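Lehrbuch > Teil III: Abschied und Trauerkultur > Kapitel 7

Kapitel 7
Die Trauerrede vorbereiten

Vorab: Lernziele. Nach diesem Kapitel können Sie ein Vorgespräch führen, Lebensdaten prüfen und eine Rede von zwölf Minuten gliedern. Nicht mehr. Musik und Ablauf erst in Kapitel 8.

Fallbeispiel, kommt im ganzen Kapitel wieder vor. Gretel, verstorben im Mai, verwitwet, zwei Kinder. Tochter wohnt im Ort, Sohn weit weg, kommt erst am Vorabend. Die Rednerin Lizeth Espinoza hat 66 Minuten für das Gespräch — knapp, aber üblich. Ihre Notizen danach: vier Seiten, kaum ein ganzer Satz. Gut so. Wer im Gespräch schon formuliert, hört nicht mehr zu.

Zuerst die Daten. Geburtsname, Geburtsort, Heirat, Beruf, Kinder. Schreibweise jedes Namens buchstabieren lassen, auch bei Müller und Schmidt. Falsch ausgesprochene Namen sind der häufigste Beschwerdegrund, siehe Übung 2.

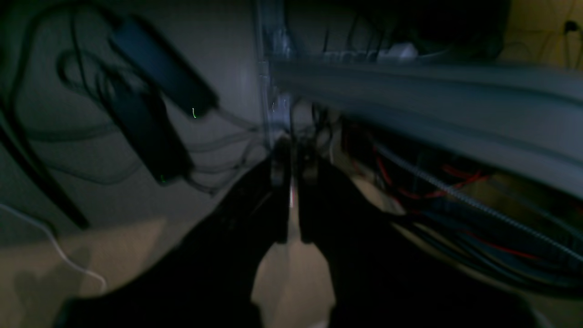

Dann die Geschichten. Offene Fragen stellen: Was stand bei ihr immer auf dem Tisch? Worüber konnte sie sich aufregen? Pausen aushalten. Geschwister erinnern sich oft verschieden, das wird nicht geschlichtet. Beide Fassungen notieren, später fragen welche in die Rede darf.

Schwierige Themen — Streit, Sucht, lange Krankheit — nur mit ausdrücklicher Zustimung der Angehörigen. Schweigen ist erlaubt, Erfinden nicht. Rowbotham nennt das die Grenze der Schonung (Ryan Rowbotham, Reden am Grab, S. 192). Dazu mehr in 7.3.

Begriffe für 7.1: Vorgespräch, Lebenslauf, Leitmotiv, Anrede. Bitte vor dem Weiterlesen im Glossar nachschlagen.

7.1 Das Vorgespräch
Termin möglichst zwei Tage vor der Feier, bei der Familie zuhause. Telefon nur im Notfall. Handy aus, Papier und zwei Stifte mit.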